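Vallcombe Shared Equipment Group
Minutes of the planning meeting, December 19, 2023

Present: representatives of the assembly shop, the training lab, purchasing and facilities. Apologies were received from the safety office.

1. Previous minutes
Approved with one correction. The spare gripper fingers were charged to the training lab, not to the assembly shop.

2. Two-arm robot purchase
Purchasing has two written quotes, from Tsai and from Pisik. Tsai includes the stand and the first year of service. Pisik is lower on the base price but bills both separately. The training lab prefers Tsai – the controller matches the one already in use. The assembly shop has no preference as long as the finger sets can be swapped without tools.
Agreed: ask Pisik for a revised quote with stand and service included, and decide at the February meeting.

3. Spare parts
The group reviewed the parts list. Finger pads are the main running cost. An order of 100 pads at the current price comes to $388. Facilities asked whether a smaller order would do. The lab said pads keep well and the larger order saves a second shipping charge.
Agreed: order 100 pads from the current budget.

4. Floor space
Facilities can clear the bay next to the loading door. The power outlet there needs a new breaker, quoted at $800. Assembly asked that the aisle stay open for pallet jacks.
Agreed: facilities to go ahead with the breaker.

5. Simulation licenses
The lab is using the Tusuvura package to try out table work before any hardware is ordered. 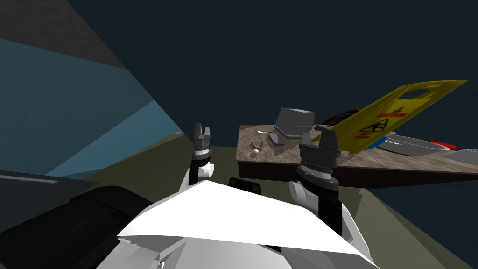
2 min read

The table setup has a laptop, a phone, an egg and a yellow caution sign on a marble-look top, with both grippers pointing up. Assembly asked for a version with its own bins and fixtures. The lab can build one if it gets part drawings by the end of January.
The current license covers 20 seats and runs out in February. Purchasing asked if all of the seats are needed. The lab will check the login records before renewal.
Agreed: hold the renewal until the seat count is confirmed.

6. Other business
The loan form for the torque tools is out of date. Purchasing will send a new one with these minutes.

Actions
Purchasing – revised Pisik quote, pad order, new loan form
Facilities – breaker, marking of the aisle
Training lab – login records
Assembly shop – part drawings to the lab

Next meeting: February, same room.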